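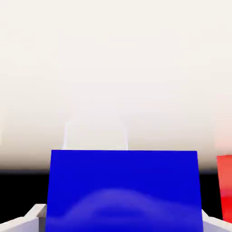 Image: Derek Lockwood / Nomivlow

4. Recording a sentencing hearing

Use this section to enter the outcome of a criminal hearing in Nomivlow Court Desk. The steps apply to reporters and desk editors. You need an open case file and the court's register entry.

4.1 Enter the result

1. Open the case file and select Hearings.
2. Select Add outcome, then choose Sentence.
3. Type the defendant's name and age as they appear on the register.
4. Enter each offense on its own line. Do not combine counts.
5. Enter the sentence in months. For a suspended term, check Suspended and fill in the second field.
6. Select Check restrictions. Wait for the result before you continue.
7. Select Save as draft.

Note: The offense list holds 1,646 entries. If an offense is missing, use Other and copy the wording of the charge.

CAUTION: Saving a draft does not apply a reporting restriction. If the court has made an order protecting a victim or witness, set the Restricted flag by hand before sharing the file.

4.2 Send for legal review

1. Open the draft and select Send.
2. Choose a reviewer. The default for the Hebden and Lerthorpe courts is Shirley Marsden.
3. Add the name of the reporter who was in court.

A draft locks after 20 minutes in review. To unlock it, the reviewer must select Return.

CAUTION: Do not paste text from a locked draft into a new file. The restriction flag is not copied.

4.3 Error messages

"Register mismatch": the name or age differs from the register. Correct the field and repeat step 6 of 4.1.

"No reviewer": the reviewer's account is closed. Choose another.

Section last revised 2019-08-02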